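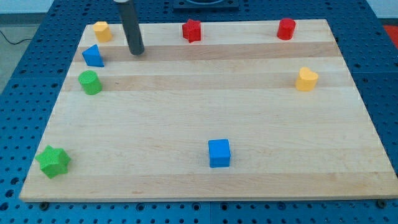

Figure 2. Shape-sorting task, start of a trial: the block set on the wooden board, with the gripper over the upper left area.

12 min read

4. What the student trials do and do not show

4.1 The task as the students set it

The final-year project at Plostell asked student teams to program a table-mounted arm to find, pick up and put away a named block from a mixed set. The set used in all the trials reported below has eight blocks in four colours, two of each colour (Figure 2). The shapes are less evenly shared out. There are cylinders, or near-cylinders, in three of the four colours, but only one heart, one cube and one triangular prism, and the two stars differ in the number of their points. A request for "the red one" is therefore ambiguous, a request for "the heart" is not, and a request for "the cylinder" is worse than either.

This matters because the course handbook, and the Drumon report that made the task popular with other departments, both describe it as a test of whether a system can "understand shape". We doubt that it is, at least in this form. A program that ignores shape altogether and goes by colour will still pick up a correct block on half of the requests that give both colour and shape, if it chooses freely between the two candidates. Some teams knew this. Two of the seven final reports say outright that the shape classifier was switched off for part of the assessment and that the marks hardly moved.

4.2 Layout

The rules say that blocks should be "scattered at random" before each trial. They do not say who does the scattering or how. In the layout of Figure 2 most of the blocks lie towards the left and far edges of the board and the broad middle is bare. One layout proves nothing, and we would not build an argument on it. But a person putting blocks down by hand is a poor source of random numbers, and a layout with wide gaps is an easy one for a gripper that comes down from above. The hard case, two blocks touching with their flat sides together, is the one we would most like to have seen tested, and the logs give no sign of whether it ever was.

We asked for the start positions and were given them for only 176 trials. The rest had been overwritten. The teams were told in June to keep them, by which time the first round of testing was over.

4.3 Success rates

Each team reports a success rate, and the rates are good. We have chosen not to put them in a table here, because we do not believe they can be compared. One team counted a trial as a success if the block left the board. Another required it to be put down inside a marked area. A third allowed a second attempt when the first closed on nothing, and entered the pair as a single trial. None of this was against the rules, which define success as "correct handling of the requested object" and go no further.

There is also the question of what was left out. Trials stopped by hand were treated as void in most of the logs. Stopping by hand is sensible when an arm is heading for the table, and we would have done the same, but a trial that had to be stopped is a failed trial. Where a team did note its reasons for stopping, the commonest was a tilted approach to the prism, whose sloping sides give a simple grip very little to hold. Putting those trials back would lower that team's rate on the prism and leave the others much as they were. For the remaining teams we cannot say what it would do.

4.4 The claim about transfer

The strongest claim in the reports is that a program tuned on this set "should transfer" to other small objects. Only one team tried it, using a second set borrowed from the Matheson outreach club. The new blocks had the same colours. They had the same shapes too, apart from an oval. The result was taken as support for the claim, and the handbook now repeats it without mentioning how alike the two sets were.

We are not saying that the students' systems do not transfer. Nothing in the records tells us either way. A plain test would use objects of a single colour on a board of the same colour, so that shape has to do the work, and would hold back some of the shapes until the day of assessment. It would cost little and the marks would probably fall, which may explain why earlier suggestions of this kind have gone nowhere.

4.5 What can be kept

As a teaching exercise the task has real uses. It is cheap, it can be reset in moments, and a failed pick is obvious to anyone at the table. Students met the usual troubles with calibration and lighting and most of them wrote about these with care. Our objection is to the step from there to statements about what the systems understand. Section 5 sets out a changed scoring sheet and tries it on the logs that survive.

Related items

Jalano arm exercises: a second look at the marking scheme
Calibration errors in shared teaching labs
Who shuffles the blocks? Random layouts in student robotics
Notes on reporting stopped trials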